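Wrist cam demos: how much to vary object pose?

Lillar Forum > Manipulation > Data collection

kestrel_arm
Posts: 154
May 2019

Collecting teleop demos for a pick and place policy, small household items into their containers. Wrist camera only, parallel gripper. I have 338 episodes and the policy still misses thin objects. Grasp height is off by about 5 mm, always high. Boxes and cups are fine.

Do I need more episodes or more variation? So far every object starts inside the same taped square.

modus_user2
More variation. A taped square gives you one approach angle repeated 338 times. Rotate the object by hand between episodes and log the angle.

dlugi
Disagree. A consistent height error on thin parts is calibration. Check the tool offset before recording anything else. We lost most of April to this on the Zadura cell: retrained four times, then found the fingertip pads had been swapped for thicker ones and the offset file was never updated.

modus_user2
If it were the offset, the cups would be off too.

dlugi
They would be, and you wouldn't notice. A cup wall tolerates 5 mm. Wire doesn't.

kestrel_arm
Offset was out by 2 mm. Fixed, reran, error is smaller but still there. I've dropped the square and started on eyewear with the arms open, random rotation. View near the grasp: 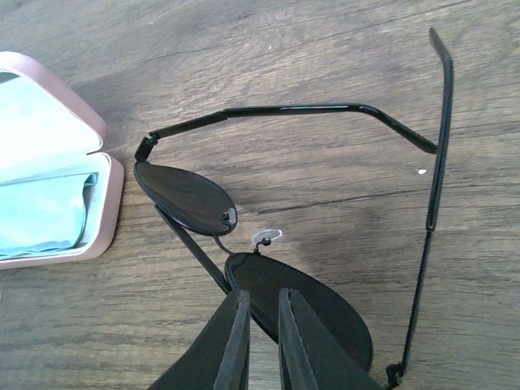 Wrist view, aviators open on the table, case at left.

dlugi
One lens is partly behind your fingers at that point. Dark lens, dark fingers, hardly any edge between them. I would keep more of the frames from farther out and stop subsampling the approach.

modus_user2
Also vary the surface. Wood grain in every episode will get learned. Matoušek's loader has a background swap option, but it leaves halos on thin metal, so use real mats.

kestrel_arm
Subsampling was every fourth frame. Turning that off. Mats ordered. Target is 800 episodes, a third of them eyewear.

dlugi
A third is too many. You'll hurt the cups.

modus_user2
A third is fine if you weight the sampler. Post the per-object numbers when you have them.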